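Can a robot tidy your bedroom yet?

Last updated: October 19, 2026

Short answer: a bit. Slowly. And not if your room looks like mine did when I was eight.

Lots of machines already do chores. A washing machine is one. So is a dishwasher. They're brilliant, but each one does a single job and you have to bring the job to it. A dishwasher can't walk over and get your bowl.

What people really want is a machine that goes and finds the bowl. Much harder! Why? Because houses are messy and every one is different. Your cutlery drawer isn't like your gran's. The cat moves. Somebody leaves a sock on the stairs.

Shops are a bit easier. Shelves stay put, and tins are all the same shape. At the Roscombe food shop a Grimon machine has been stacking tins since January. It put out 1339 in its first week, which sounds loads untill you hear the shop needed 3000. People did the rest. It doesn't do bread (squashed) or grapes (don't ask).

So what about picking things up? Try this. Shut your eyes and take a pencil off the table. Your fingers felt it, didn't they. You knew how hard to squeeze. Robots have to be taught all that, and a tomato needs a different squeeze from a tin.
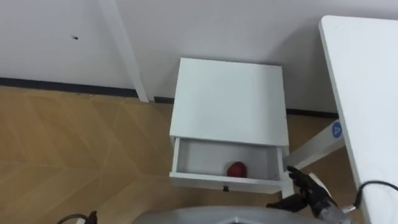

Drawers are a proper test. A person does it without thinking: find the handle, pull, stop before the whole thing lands on your foot. For a robot that's 3 jobs, and it might need to see a little black knob like the one on this white drawer and work out that it's the bit to hold. Then there's whatever is inside. The red apple is down near the front, partly in shadow, so a hand has to come in over the edge and not bash the sides. Dark fingers, lots of joints, still tricky.

Teams at places like Atura and Workneh are working on this sort of thing. Some days it goes well. Some days the robot drops the spoon 8 times.

Will one be doing your room soon? Maybe parts of it. Folding a jumper, perhaps. Under the bed is a differnt matter, so you'd better keep doing that yourself for now.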